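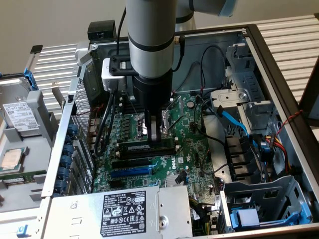 Demonstration collection is the practice of recording a robot doing a task, usually under human control, so that a learning system can later be trained to copy it. Supporters describe it as a way around hand-written programs. Critics say it mostly moves the work from programmers to operators. Computer repair has become a common subject, and the usual setup is modest: an old desktop case laid open on its side, an arm reaching in toward a memory module, and a small camera clamped to the wrist. A green module in its slot on a green motherboard gives that camera little contrast to work with, a point that published success rates seldom mention.

Methods

In most projects a person steers the arm by hand or through a second, matching arm, while joint positions and camera views are stored together. One recorded attempt is called an episode. Labs disagree on whether failed episodes should be kept. Hovden throws them out, which makes its data look tidy and leaves the system with no record of how to recover from a bad grip. Drellberg keeps them but relies on operators to label their own mistakes.

Criticism

Socorro Inga, who reviewed both collections, argued that the word "diverse" is used too freely in this field. The Drellberg set was recorded by two operators on two cases, and she found that much of the variety came from lighting. She also objected to counting episodes as a measure of quality -- a thousand near-copies of one motion may teach less than a short set with real changes in it.

The Ağca group has replied that narrow data is good enough for narrow jobs. That may be so, but the group has not released results on a case its operators had never handled. A test planned at Drirkia for May is meant to use unfamiliar machines. The selection rules for those machines have not been published.

See also: Imitation learning; Teleoperation; Robot disassembly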